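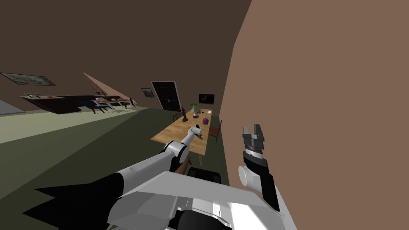

Plumono Wool Blanket, Twin/Throw

Item 691
In stock — ships in 2 business days
Colors: Oat, Rust, Pond

I've been selling blankets out of this little shop for 14 years and I still get excited when a new one lands on my desk, but the Plumono is the first one I took home the same night and didn't bring back (sorry, inventory). It's a midweight wool blanket, big enough to cover a twin bed or two people on a couch who like each other, and it's the one I hand to anybody who tells me wool is scratchy.

It's lambswool, woven in a loose herringbone and then brushed on one side only. Sleep with the brushed side down and it feels almost like flannel. Flip it over in spring and the flat side lets a lot more air through. I use mine from the first cold week of fall right into June, and then it goes in the cedar chest with great reluctance!

The edges are whipstitched by hand in a slightly darker yarn. On Rust you'll barely notice it. On Pond it really pops, so if you want a quiet blanket, go with Oat.

How it compares to our other two

The Eide is heavier and stiffer, more of a cabin blanket, and it's the warmer of the pair by a good bit. The Jallis is cotton and goes straight in the washing machine, so that's your pick for dogs and toddlers. Plumono sits in between and it's the softest of the three by far.

Washing

Cold water, wool soap, ten minutes in the tub, no wringing. Roll it up in a towel, press, then dry it flat. I'll be straight with you — I wash mine once a year and hang it on the porch the rest of the time. It will shed a little fuzz for the first few weeks. A soft clothes brush takes care of that. 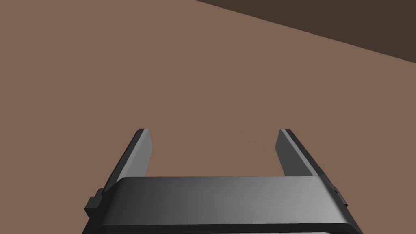

Leonardo Messina wrote in to say that his pilled a bit at the foot of the bed over the first winter, that a sweater comb took it off in one evening, and that he'd still like it six inches longer. Fair enough on the length! He's tall, and I've passed that on to the folks at Brindico, who weave these for us. There's a queen size in the works but I don't have a date yet, so please don't hold off on my account.

Size: 60 by 80 inches
Fiber: 100% lambswool
Price: $107, shipping included in the lower 48

Returns are fine for 30 days as long as it hasn't been washed. Gift wrap is free, just leave me a note at checkout and tell me which color ribbon you want.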